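Speaker notes: Pulpwood and chip pricing for sawmill managers
Speaker: Rebecca Marras
Session length: 41 minutes including questions. Slides are numbered in the handout.

Slide 1. Title
Introduce myself and the Birkberg office. Mention that the handout has the price tables and that I will not read them out.

Slide 2. Scope
The talk covers chips and pulpwood only. Sawlogs were dealt with by Thomas Sorrentino this morning. Where I say "residue" I mean chips, sawdust and bark sold off site. Pellets are left out except on slide 7.
All prices are at mill gate, per oven-dry tonne. Several of you contract by green tonne or by loose cubic metre. Conversion method is in the appendix to the handout.

Slide 3. Why residue income matters
When lumber margins are thin, chip revenue can decide whether a second shift runs. Point to the left-hand chart. The gap between the two lines is the mill's margin with and without residue sales.
Pause here. Ask who has a chip contract longer than 2 years. Expect few hands.

Slide 4. Supply side
Chip supply follows sawmill output. It does not respond much to its own price, as no mill saws logs in order to make chips. A fall in lumber production therefore tightens chips even if pulp demand is flat.
Pulpwood is different. Harvest can be raised or held back, subject to ground conditions and contractor availability. Pulp mills use it to fill the gap, and it sets the ceiling on what they will pay for chips.

Slide 5. Demand side
Pulp, panels, energy. Take them in that order.
Pulp mills want uniform chip size and low bark. Panel mills accept a wider range but have become stricter on contamination. Energy buyers take nearly anything, at a lower price, and their demand is seasonal.
Panel demand depends on furniture and fit-out, so decorative surfaces are worth watching alongside housing starts.

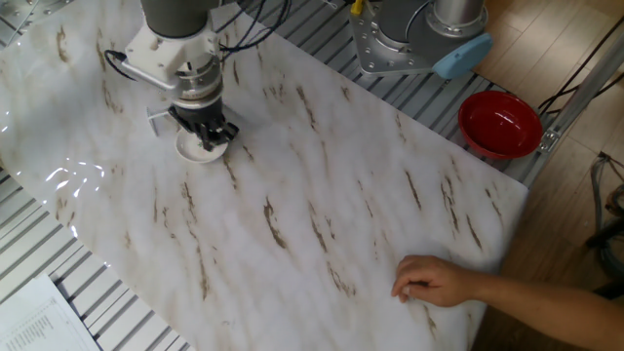 Glossy marble-pattern sheet with grey clouding and brown streaks.

Do not spend long on decors. The point is that orders for surfaced board tend to move before orders for raw board, and raw board before residue.

Slide 6. Worked case: Brirnura
Mill sells 2,000 tonnes a month on a single contract. Haul distance to the buyer is 110 kilometres. The haul is paid by the seller, so a rise in diesel comes straight off the mill-gate price.
Walk through the three rows: fixed price, indexed price, indexed price with fuel clause. The third gives the steadiest net figure. It was not the highest in every quarter. Say so before someone asks.
Data were collected by Kgomotso Matlala and checked by Danang Khoo against weighbridge records.

Slide 7. Pellets
Short slide. Pellet plants compete for dry sawdust and shavings, less often for chips. Skip if running late.

Slide 8. Contract points
Moisture: state the sampling method and who pays for a retest.
Fines: agree the screen size in writing.
Index: name the publication and the month used. January settlements cause most disputes.
Volume: set a minimum for both sides.

Slide 9. Questions
Likely ones: carbon rules, imported chips, storage losses. For imports, refer to Sveva Bellini's paper on port handling at Messina. I have no figures of my own on storage losses.
Leave contact slide up.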